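Zulletti sewing table, six weeks in

Posted 15/03/2020 by Ju-won Yook

So I finally caved and bought a real table for my mending. Up until now I'd been doing everything on my bed (terrible for your back, and I once stitched a pillowcase to a skirt), and my sister kept sending me links until I gave in. I went with the Zulletti, the 30 inch one, which set me back 400 bucks. Not cheap! I looked hard at the Handham too but the legs felt spindly in the store and the drawer stuck.

First thing, the top is gorgeous. I know that's a silly reason to like a sewing table but I look at it every single day. The grain is all wavy and streaky, and it goes from a light tan to a really deep reddish brown depending on which bit you're looking at. It does catch the light, so if your lamp is right overhead you'll get a pale patch where the color washes out. I moved mine over to the left and it bothers me less now.
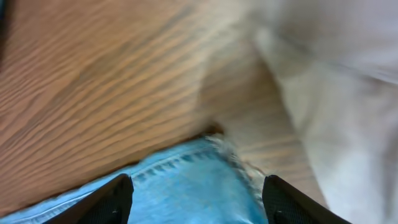 Faded denim and some white fabric on that wavy grain.

Denim is most of what I do, so that was my big test. Frayed edges shed like crazy and I was worried about all that fluff getting stuck in the finish, but I just run my hand across and it comes right off. Pins don't seem to scratch it if you're halfway careful. I did leave one dent with the seam ripper, totally my fault, and I've been putting my mug over it ever since.

White fabric was the other thing I worried about, after an old stained desk of ours ruined a blouse years ago. No color has come off on anything so far, fingers crossed.

Gripes? Putting it together took me 2 evenings. The instructions are tiny and one of the bolts was the wrong length, so I had to wait for a replacement. And it's a bit slippery! Lightweight cottons slide all over while you're cutting, so I keep a couple of weights handy.

Would I buy it again? Yep, though I'd hold out for a sale. If you mostly work with silky stuff, maybe try one in person first.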